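办公椅的日常清洁与保养：布面椅、网椅和脚轮的处理办法

办公室里的椅子每天都有人坐，清洁的次数却往往比桌面少得多。布面吸汗、积灰，扶手沾手油，脚轮缠头发，时间长了坐着不舒服，推起来也费劲。下面这些办法都不需要专门设备，一个人花一个下午可以处理完一间小办公室。

先准备工具

吸尘器（带扁嘴和软毛刷头）、两块浅色棉布、一个喷壶、一把旧牙刷、一把小剪刀、一把尖头镊子、中性洗洁精、小苏打、一张摊开的大纸箱板。棉布一定要用浅色的，深色布遇湿容易掉色，擦浅灰或米色的椅面会越擦越花。

纸箱板用来垫地。椅子放倒以后，扶手和底盘都会碰到地面，直接放在瓷砖或自流平地面上容易留划痕。收快递剩下的大纸箱，沿一条边划开摊平就够用，用完折起来塞到架子后面，下次接着用。

把椅子推到空一点的地方

不要在工位上原地清洁。工位下面有电线，水一喷就麻烦，椅子也转不开。把椅子推到过道或者休息区，四周留出一步的距离，能绕着走一圈就行。地上如果有横着的电线，先收到墙边或用线夹固定，脚轮反复压线会把外皮压裂。

布面椅

第一步是干吸。扁嘴先走缝，靠背和坐垫之间的夹缝里最容易藏饼干渣、订书钉和纸屑，手伸不进去的地方可以用扁嘴斜着探。缝吸干净了再换软毛刷头吸大面，顺着布纹一个方向走，不要来回搓，来回搓容易起球。

第二步是去味。椅面均匀撒一层小苏打，用手掌轻轻拍几下，让粉落到布纹里，放两小时再吸掉。夏天出汗多，八月份前后可以多做一次，其他季节看情况。

第三步是局部去渍。洗洁精几滴兑一壶温水，喷在棉布上，不要直接喷在椅面上。海绵坐垫吸水以后很难干透，里面返潮会有霉味。棉布拧到不滴水，从污渍外圈往中间按压，按一下换一个干净的布面。咖啡渍和茶渍一般要重复几遍。最后用清水布再按一遍，把洗洁精带走，否则残留的皂液会粘灰，过一阵子那一块反而更黑。

圆珠笔印用棉签蘸一点酒精，点在笔印上，马上用干布吸。先在椅子底面不显眼的地方试一下，有些布料会褪色。
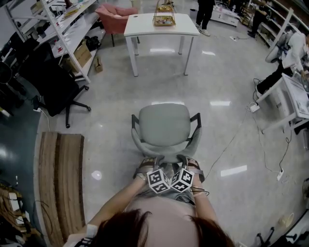

扶手的处理要单独说。黑色塑料扶手表面有细纹，手油和灰混在一起会嵌进纹路，光用湿布擦不掉。用旧牙刷蘸稀释的洗洁精，顺着纹路刷，刷完立刻擦干。如果扶手是软胶包面，不要用酒精，也不要用去油力强的厨房清洁剂，软胶会发粘，粘了以后没有办法恢复，只能换扶手套。

扶手下面的螺丝顺便检查一遍。坐在椅子上双手往外推，扶手有晃动感就该紧一紧。多数椅子用的是内六角螺丝，随椅子附的那把扳手最好用胶带粘在坐垫底下，免得要用的时候找不到。

网椅

网面不存水，比布面好洗，但灰会卡在网眼里。先用吸尘器软毛刷从正面吸，再绕到背面吸一次，两面都要做。然后用湿布从背面往正面轻压，把卡住的细灰顶出来。不要用硬毛刷，网线被挑起来以后会一路脱开。

网面和边框接合的地方积灰最多，用牙刷沿着边框走一圈。洗过以后放在通风处晾，不要搬到太阳下面暴晒，网面晒久了会变硬变脆。

五星脚和脚轮

把椅子侧放在纸箱板上，脚轮朝外。先用小剪刀沿着轮轴把缠住的头发和线头剪断，再用镊子一段一段抽出来。硬拽容易把轮子拽歪。缠得太紧的，可以把脚轮整个拔下来处理：一手按住五星脚，一手握住轮子垂直往外拔，多数是插销式的，使点力就能下来。

轮子里的灰用牙刷刷干净，干布擦一遍。轴上可以点一小滴缝纫机油，转几圈，再把多余的油擦掉，不擦的话会在地面上拖出黑印。食用油不要用，过几个星期会变粘，比不上油还难推。

装回去的时候对准孔位按到底，听到“咔”一声为止。装完把椅子立起来，空椅前后推几下，再坐上去试。

五星脚的上表面是鞋底经常踩的地方，灰和泥印用湿布就能擦掉。黑色塑料脚擦完会有一点发白，干布再抛一遍即可。

气杆不要上油，也不要拆。椅子坐下去会慢慢往下沉，说明气杆密封已经不行了，直接换新的，尺寸按原来那根量。换之前这把椅子先停用。

沙发椅和休息区

休息区的软包椅颜色往往比较浅，粉色、米色的布面一碰就显脏。最好的办法是勤吸灰，每周吸一次，比隔几个月大洗一次效果好。坐垫能翻面的定期翻面，塌陷会均匀一些。

放零食的桌子和软包椅之间隔开一点，吃东西时碎屑先落在桌上或地上。双层的编织篮摆零食方便，但是编织缝里会积渣，每次补货前先把东西都拿出来，篮子倒扣过来拍几下，再用干刷子扫缝。篮子尽量不要水洗，天然材料的泡了水会变形，还容易发霉。有散装、受潮或者开了口没吃完的，补货的时候一并清掉。

白色桌面上的杯印用小苏打加少量水调成糊，抹上去停几分钟，湿布擦掉。不要用钢丝球。

架子下面

椅子推开以后，正好把平时够不着的地方一起扫了。层架最底下那一层和地面之间灰最厚，先用扁嘴吸，再用拧干的拖把探进去拖。纸箱不要长期直接放在地上，地面返潮时箱底会发软，里面的东西也跟着受潮。能上架的上架，上不了架的在下面垫一块板。重的放下层，轻的放上层，包和外套最好另外挂，压在货架上容易忘。

多余的数据线和电源线，一根一根绕成圈，用魔术贴扎好再放进推车或抽屉。几根线一起塞进去，下次抽一根会带出一团。扎好以后在接头旁边贴一小条纸胶带，写上是哪台设备的。

晾干和归位

布面局部擦过以后至少放到第二天再坐。急着用的话，先用干毛巾按压吸水，再用风扇对着吹，不要用电吹风的热风，热风会让布面缩紧，坐垫边缘起皱。

归位前摸一下坐垫底面，凉而发潮就说明还没干透。

清洁频率参考

坐垫和靠背吸尘：每两周一次。
扶手擦拭：每周一次。
脚轮清理：每季度一次，铺地毯的房间改为每两个月一次。
螺丝检查：每半年一次。
小苏打去味：每季度一次，夏天视情况加一次。

整理：Yanling Yuan
更新日期：2023年11月28日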